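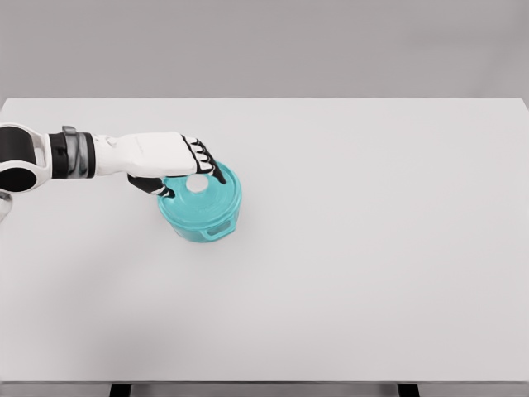
Subject: Re: [youth-rights] Kids' budget hearing in Sirkton, who's coming?

Hi everyone,

Yes, count Plastier in! We talked it over at the February meeting and the kids were already arguing about seats on the bus before we got to the vote.

> We have the council chamber in Sirkton from 10 in the morning until 4.
> Each town can bring one group, ages 11 to 17. Every group gets a slot to
> read its demands on the youth share of the town budget, and council
> members have to answer out loud, same day. Could you tell us (a) if
> you're coming, (b) what your kids want to talk about, (c) what you need
> from us?

(a) Yes, with both of our after-school groups combined into one.

(b) They ran their own survey this winter and got 937 answers back, which blew us all away. We had printed 2000 forms and figured most would end up in backpacks forever. The top answer was safe walking routes, and right behind it was having some say in school discipline rules. The younger ones added a page about the library closing at five and I love that page so much. They wrote it themselves and we haven't touched the spelling.

(c) Two things. We have kids who would rather speak in Spanish or sign, so please let us know soon if interpreters are booked. If they aren't, we can share the cost. Also, could the council's answers be written down and sent to the groups afterward? Last year in Feker the kids got wonderful answers and then had nothing on paper to hold anybody to. Ours still bring it up.

On consent forms: the new version is so much better than the old one! The child signs first and the parent second, and there's a box for "you can use my words but not my name." Please keep that box. Our only suggestion is to put the line about photos on the first page, where people will see it.

> Travel money is tight, so please send real numbers.

The bus is $116 each way if we share with the Javier Street group, and they're happy to. Lunch we can cover ourselves.

One last thing, for anyone still deciding: bring the quiet kids too. Ours did the survey tables, and a couple of them have asked to read.

See you in Sirkton!

The Plastier Children's Rights Club

P.S. The survey questions are in the list's shared folder under "Plastier winter." Copy whatever you want from them.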